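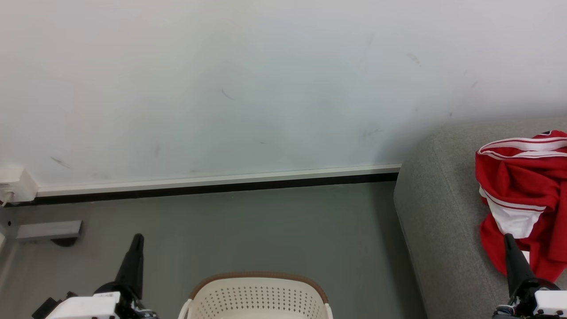
Smoker log – brisket hold trial, second go

January 19, 2024

Bretwood unit, main chamber, oak only. Two flats and a point off the Ridgeway delivery, trimmed last night, rubbed with the plain salt and pepper mix. No sugar this time. December batch had that bitter edge on the bark and I still think it was the sugar catching.

In before six. Chamber slow to come up, door seal is going again on the hinge side. Stuffed it with folded foil, held well enough. Needs a proper replacement, part no. 2607, I've put it on the sheet.

Stall came early on the smaller flat, late on the other. Point barely stalled at all. Left everything alone until the bark stopped coming away under a fingernail, then wrapped. Butcher paper on both flats, foil on the point as Fitzgerald wanted to compare.

Spritz – cider vinegar and water, 20 ml a go. Skipped the last one, forgot. Can't see that it made any diference.

Hold

Straight from the smoker into the warm cabinet, no rest on the side first. That was the whole idea of today. Cabinet reads a bit high against my own probe so I set it lower than the card says. Someone please write the offset on the door, I keep working it out from scratch.

Pulled the first flat after around 5 hours. Sliced clean, bent over the finger without breaking, plenty of juice on the board. Thin end still dry. Going to trim that off before it goes in next time and put it in the mince for the beans.

Second flat went longer. Softer, nearly too soft, slices falling apart when lifted. Fine for sandwiches, no good for a plate.

Point in foil – tasty but the bark had gone to mush. Fitzgerald Calloway says he prefers it like that. Put down as one vote.

Sauce

Tried the Dirnari chilli paste in the house sauce in place of the dried flakes. Rounder, less sharp at the back. Too much of it though, halve it. Kakville vinegar is nearly finished and the new bottle smells stronger, so taste before adding the full measure.

To do
– seal, see above
– clean the drip tray properly, fat caught a bit at the far end
– weigh the flats before AND after the hold, I only got the before weights, my fault
– ask Ridgeway if they can leave more fat on the thin end
– repeat with paper on all three, same wood, shorter hold on the second

Leftovers wrapped and labeled in the walk-in, bottom shelf. Staff can have the point.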